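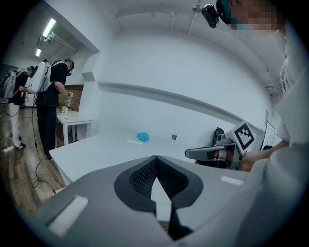

纸吸管为什么泡久了会变软?

水从两端切口和卷层接缝进入纸层,纤维之间的氢键被水分子取代,湿强度随之下降。施胶剂和湿强剂能推迟这一过程,推迟多久取决于液体的温度、酸度和含脂量。

2025年5月
讲者:Bogdan Căpraru
纸吸管的湿强度与失效判定(讲稿备注)

第1页 范围
只讲螺旋卷绕的纸吸管。PLA、竹纤维和金属吸管今天不谈,提问环节也尽量不展开。样品由Flikow提供,内径6毫米,同一批次,共800支。

第2页 结构
三层纸带,外层印刷,中层承力,内层接触液体。胶黏剂用量在工艺单上只写一个区间,实际波动要看涂胶辊的间隙。停一下,让听众看剖面图。接缝的螺旋角后面还会用到,先把定义讲清楚。

第3页 吸水路径
切口吸水最快,沿轴向推进;接缝次之;管壁正面最慢。液面处单独说明:该处反复接触空气和液体,用户又常在这里弯折,失效多从这里开始。端面封蜡可以减慢切口吸水,对接缝没有作用。

第4页 试验条件
浸泡液用三种:去离子水、柠檬酸溶液、全脂牛奶。热饮组恒温40度,冷饮组放冷藏柜。到时取出,用滤纸吸去表面液体,立即做径向压缩。从取出到加载的间隔必须写进记录,间隔一长,表层回干,读数偏高。

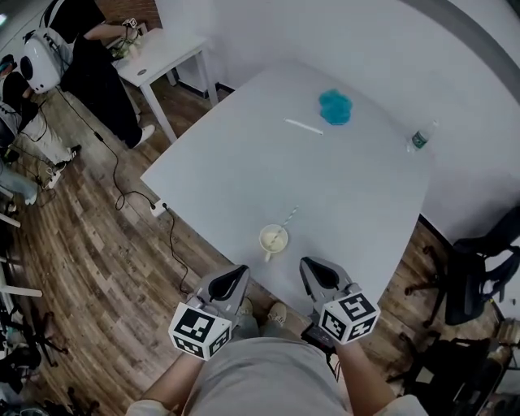

图2 白色马克杯与蓝白条纹吸管

第5页 判据
压缩力降到干态的一半,记为失效。选这个比例是为了和Adberg的旧数据对得上,没有更深的理由。若有人问口感,回答:口感评价另有一套打分表,和压缩力的相关性只在冷饮组较好。

第6页 结果
热饮组牛奶样最早到达判据,时间为18分钟。柠檬酸组的曲线前段平缓,后段下降快,原因可能是施胶剂的部分水解,目前没有直接证据,讲的时候保留语气。去离子水组作对照,不逐条念数。
曲线图的纵轴是对数坐标,提醒一句。

第7页 现场使用
Pop的门店反馈与实验室排序一致,但绝对时间偏短。门店里有搅拌、咬合、反复提拉,静置浸泡都没有覆盖。二月补做过一轮带搅拌的试验,夹具对中不好,离散大,未列入图表。

第8页 储存
开箱后的含水率影响初始强度。纸箱靠外墙码放的那几垛,含水率明显高于中间。建议入库时抽测,超限的先平衡再发货。Zeteo的仓储记录可作参考,附录里有表头说明。

第9页 待办
接缝胶的交联度测量方法还没定。染色法快,主观性强;萃取法慢,结果稳定。下一阶段两种并行,样品编号沿用现在的规则。
翻到附录前先问有没有关于判据的问题。

相关内容
螺旋卷绕纸管的接缝缺陷分类
AKD施胶与湿强剂的配伍
径向压缩夹具的对中方法
食品接触用纸的含水率抽检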